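Hadholm Supported Housing, monthly house check
Unit 6, adults w/ learning disabilities
Wednesday, March 28, 2018
Checked by: Suqin Feng. Support worker on shift: Peiyu Hao

Front door / exit route: OK. Mat curls at one corner, replace
Smoke alarms: 2 tested, both fine
Extinguisher: tag in date. Serial ends 1429
Med cabinet: locked. Key log not signed Monday night, spoke to Peiyu
Hot water at tap: needs retest, thermometer battery dead
Bathroom grab rail: FAIL. Loose at wall end. Work order sent to Deming Jiang, wants it done before April
Bedroom windows: restrictors on, OK
Emergency contact sheet: out of date, still lists old case worker. Yufang Li to reprint
Resident money tins: balanced, receipts atached
Kitchen: OK. Pan handles turned in, reminded residents again. Oven gloves on order
Staff training: fire refresher overdue for one, booked
Complaints book: one entry, noise from upstairs. Passed to Kálmán Szűcs

Next visit: April, bring new thermomter 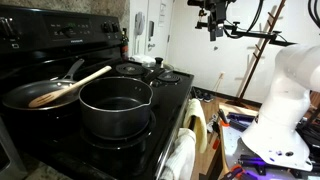
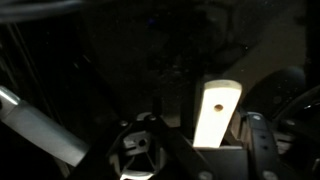 First photo: stove, frying pan and black saucepan.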